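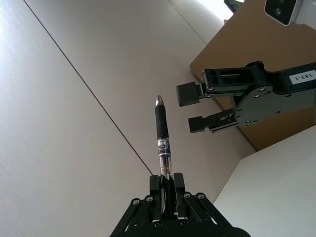
Ballpoint skips on the left side of every notebook page, help?

posted by kaewkla41 on 2/17/23

So I keep a daily journal and I'm on page 146 of a Sunberg notebook I otherwise love. My ballpoint writes great on the right-hand pages, but on the left ones it skips like crazy, mostly near the bottom. I've tried two refills and scribbling on scrap paper first. Same thing! Is it the pen or the paper?

inkyinrasiscombe
Paper, I bet, or more exactly your hand. The oil from your skin gets on the page as you write, and ballpoint ink hates it. The bottom of the page gets the worst of it. Stick a clean index card under your hand and move it down as you go. I did this all through my night classes (40 pages of notes a week, ugh) and the skipping pretty much quit. Hand lotion makes it way worse, so put it on after.

Karnance Dad
just use a pencil

margin_doodler
I'd go with the card too, but also check how you're holding the pen on those left pages. If the notebook doesn't lie flat you end up leaning the pen way over to get at the curve, and the ball doesn't roll right at a low angle. Try folding the cover all the way back, or slide another notebook under the low side so both halves sit level. And do you write in bed? Mine quits whenever the tip is higher than the other end for more than a line or two.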